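Print | E-mail this page

Clemwood Community College
Everyday Nutrition, Unit 7: Keeping and reading a food record
Notes by Floor Van Beek

These notes go with the second half of the term. Read them before you start your own record. The worksheet is handed out in class and is also in the course folder.

1. What a food record is for

A food record is a written list of everything a person eats and drinks over a set period. It is used to see what someone's usual diet looks like, to find where most of the energy comes from, and to check whether a change in habits has lasted. It can be kept on paper, in a spreadsheet or in a phone app. The method matters less than whether the person writes things down at the time.

A record is different from a recall. In a recall, an interviewer asks what the person ate yesterday and helps them remember it. In a record, the person does the work as they go. Recalls are quick and don't change what people eat, because the eating is already done. Records give more detail, but the act of recording often changes the diet. People skip the second biscuit so they won't have to write it down, or choose plain foods that are easy to measure.

For this unit you will keep a record for four days, including at least one day when your routine is different. Three ordinary work days and one day off is a good mix. Please don't pick four days that you expect to be tidy.

2. What to write down

Each line should have the time, the food or drink, the amount, and how it was prepared. Brand names help with packaged foods, as two yogurts of the same flavour can differ a good deal in sugar and fat. For home cooking, write the recipe once on the back of the sheet, with the number of serves it made, and then record how many serves you ate.

The following are left out most often:

- milk and sugar in tea and coffee
- oil used in the pan
- butter, margarine, mayonnaise and other spreads
- tasting while cooking
- food finished off a child's plate
- juice, soft drink and alcohol
- lollies and nuts from a shared bowl

None of these looks like a meal, and most people have to be reminded of them. Oil is the biggest single item for many home cooks. A tablespoon of oil weighs a bit under 20 g and nearly all of it is fat, so it adds as much energy as a couple of slices of bread. If the oil is shared between four serves, record a quarter of it.

3. Measuring amounts

Kitchen scales are best. Put the empty plate on, set the scale to zero, add one food, write the weight down, set it to zero again and add the next. It takes a minute or two longer than serving up in the ordinary way. If you don't have scales, use cups and spoons, and say whether the measure was level or heaped.

Away from home, use everyday sizes: a palm of meat, a fist of rice, a thumb of cheese. These are rough, and they depend on the size of your own hand, so measure your own fist of cooked rice once at home and write the weight inside the cover of your record. Then use that figure for the four days.

Decide at the start whether you will weigh foods raw or cooked, and mark each line R or C. Rice and pasta take up water and can more than double in weight. Meat loses water and gets lighter. Entering a cooked weight against a raw listing in the food tables is one of the most common errors in student records, and it can throw out a whole day.

4. Reading labels

On packaged food, the panel gives energy and nutrients per serve and per 100 g. The serve is chosen by the manufacturer and may have little to do with what you ate. Work from the 100 g column whenever you know the weight.

Take the label for Cadura toasted muesli, used in class. The stated serve is small, and when people in last year's group poured their usual bowl, nearly everyone went over it. Kwan-ho Shek brought in his own cereal bowl and filled it the way he does at home. It held 53 g more than the serve on the box. He had been entering it as one serve for the whole record, so his breakfasts were all too low by the same amount. This kind of error is easy to fix once it is found, and it is the reason you are asked to weigh your usual breakfast at least once.

To convert from kilojoules to calories, divide by 4.2. The food tables in the course folder use kilojoules. Some apps start in calories and have to be changed over in the settings. Check this before your first entry, because mixed units are slow to sort out later.
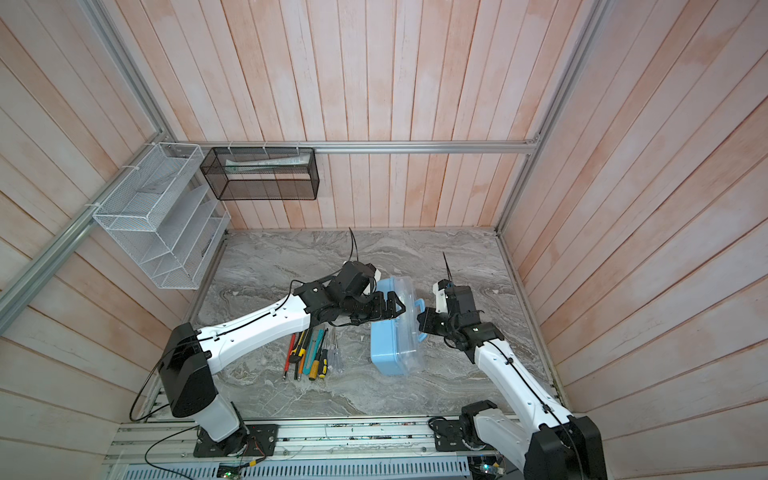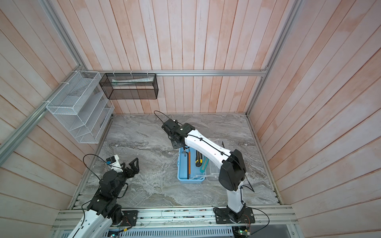

5. Under-reporting

Almost every group that has been asked to keep food records comes out lower than it should. Some of this is forgetting, some is guessing small, and some is leaving things out on purpose. It happens with people of all sizes and with people who know a lot about food. Dietitians' own records run low as well.

The Palus reading in your folder follows 61 adults who kept a paper record and were then interviewed about the same days. Please look at three things as you read it: which meals matched best, which foods turned up only in the interview, and how the gap changed between the first day and the last. We will talk about the last point in class. Recording gets dull, and entries become shorter as the days go by. You may see lines such as "salad, some" on day four from a person who was writing down every olive on day one.

When you look at a record, ask whether the total is believable for that person. If a moderately active adult's record shows very little energy day after day and their weight is steady, the record is probably incomplete. It would be wrong to tell such a person that they have a slow metabolism, and it would be just as wrong to accuse them of lying. Go back to the list in section 2 and ask about each item in a neutral way. "Was there anything on the bread?" works better than "Did you forget the butter?"

6. Daily and weekly swings

One day tells you very little. Energy intake goes up and down from day to day, often by a good deal, and the same is true of body weight. Salt, fluid, bowel habits and the menstrual cycle all shift the number on the scales without any change in body fat. A person who weighs in each morning should look at the average over a week.

Some worked figures are useful. Suppose a person's four days average out, and on the fifth day they go to a wedding and eat 1,200 kJ more than usual. Spread over a week, that is an extra 170 kJ or so a day, which is close to the energy in a small piece of fruit. On the other hand, a large flavoured coffee bought every working day can add up to more than the wedding did. Students often put a circle around the wedding and pass over the coffee.

Vitamins and minerals swing even more than energy. A serve of liver or a plate of oysters can put one nutrient far above the rest of the week. For these, a four-day record is only a first look, and you shouldn't tell anyone that they are short of a nutrient on the strength of it. That needs a doctor and usually a blood test.

7. Using the record to plan a change

Once the four days are entered, sort the foods by energy and look at the top ten lines. For most people these lines make up a large part of the total. Choose one that comes up often and that the person doesn't care much about. A change there is easier to keep than giving up a favourite.

Write the change so that someone else could check it. "Eat better at lunch" can't be checked. "Bring lunch from home on three work days" can. Keep to one change for two weeks before adding a second, and do a short two-day record at the end to see whether it stuck.

Chapter 4 of Van Hecke covers this in more detail. You can skip the part on computer scoring, as we don't use that program.

8. When a food record is a bad idea

Recording isn't suitable for everyone. People with a past or present eating disorder may find that it brings back old patterns, and they should only do it with their treatment team. The same care applies to anyone who becomes anxious about numbers or starts avoiding meals with other people. If you would prefer not to keep a record for any reason, ask me for the practice set, which is a made-up record with the same worksheet and is marked in the same way. You don't need to explain why.

9. What to hand in

- the four daily sheets, with R or C marked
- any recipes, with the number of serves
- your list of the ten highest lines
- one page on where you think your record is weakest, and why
- one planned change, written so that it can be checked

The sheets are marked for detail and honesty. What you ate is not marked. A neat record of very plain food with no oil, no drinks and no snacks will get questions written beside it.

Everything is due by October 21, 2026, on paper or in the course folder. Late work loses a mark a day unless you have spoken to me first. Bring your own calculator to the class before that, and your breakfast bowl if it will fit in your bag.

Print | E-mail this page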